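Projects > Garment Handling > Meetings > Minutes

Garment Handling Data Group
Minutes of the meeting held 15th March

2 comments | 3 shares

Present: Lợi Lò (chair), operators from both shifts, labeling, the training team, one person from Jenlow by phone for items 2 and 3.
Apologies: purchasing.

1. Minutes of the last meeting

Accepted with one correction. Under item 4, "towels" should read "towels and pillowcases." The action on spare gripper pads is closed. The action on the shared calendar is carried over again.

2. Where the collection stands

The target for the first release is 3,000 accepted episodes across all garment types. The count as of this morning is 637. Lợi Lò said the number is lower than planned and that most of the gap is in trousers and jeans. Shirts and towels are on schedule.

Jenlow asked whether the rejected episodes could be counted. The training team said no for the first release. Failed attempts are being kept in a separate folder with the reason for rejection filled in, and may be used later to train the success check. Jenlow accepted this and asked that the folder be included in the delivery.

3. Jeans

Most of the meeting was spent on this. Operators reported that jeans take longer than any other item on the list. The fabric is stiff, the legs trap each other, and the arm often picks up two layers when the operator means to take one. One operator said that starting positions have become too tidy, with people laying the jeans almost flat before pressing record. The training team confirmed that the first batch of jeans episodes all look alike at the start and that the model trained on them does poorly when the garment is bunched.

Agreed that every jeans episode will start from a crumpled state. The operator drops the garment from chest height and does not straighten it. If a leg ends up over the side of the table, it stays there and counts as a valid start. If the whole garment goes on the floor, drop it again.
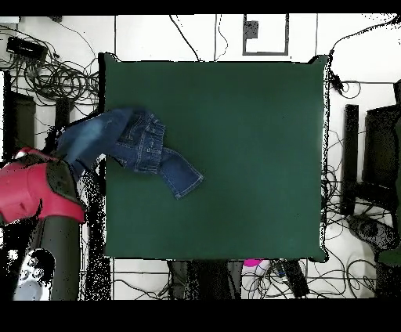
Jeans on the green tabletop, one leg raised at the arm and the other ending at its cuff on the table.

Labeling asked how to mark the grasp point when the fabric covers the gripper in the head view. It was agreed to use the label "grasp hidden" and not to guess. Labeling will go back over the jeans episodes already done and change any where the grasp point was estimated.

There was a disagreement about episode length. The training team wants a limit of 60 seconds. The evening shift said this is too short for jeans and will lead people to rush the second fold. Lợi Lò proposed keeping the limit for shirts and towels and having none for jeans until the end of March, then looking at the lengths recorded. Agreed, with the training team noting that long episodes will need to be trimmed where the arm is idle.

4. Depth noise and the head view

Speckling around the edges of objects is still present in the reconstructed view, mostly on the arm and on dark items near the table. Garment and tabletop come through clean. Khunthong has sent a new set of filter settings, which have not been tried. The training team does not regard this as a reason to stop collecting. The settings will be tested on saved recordings first.

5. Cables and floor

The evening shift raised the cables on the floor again. Doken quoted for a floor channel and for a bracket to lift the power supply. The quote was thought high for the channel and fair for the bracket. Agreed to order the bracket and ask Doken for a price on a shorter channel along one side only. Until then operators are to check the walking route before each session and report any connector that has worked loose.

6. Annotation tool

The Jeltelura export still drops the operator's note if it contains a line break. Labeling has been told to write notes on one line. A fix is promised but no date has been given.

7. Any other business

More jeans are needed in other colors and sizes, including at least one black pair and one child's pair. Purchasing to be asked. Used clothes are fine if washed.

The room key should go back on the hook and not in the drawer.

Actions
Lợi Lò: write up the crumpled start rule and post it at both stations.
Labeling: recheck the grasp labels on jeans.
Training team: test the Khunthong settings; write a script to trim idle time.
Evening shift: get the second quote from Doken.
Purchasing: jeans as listed under item 7.

Next meeting: same room, date to be sent by email.

Recent items
Labeling guide, revised: hidden grasps and double layers
Towels and pillowcases: episode checklist
Notes from the Jenlow call on delivery folders
Station booking rules for the evening shift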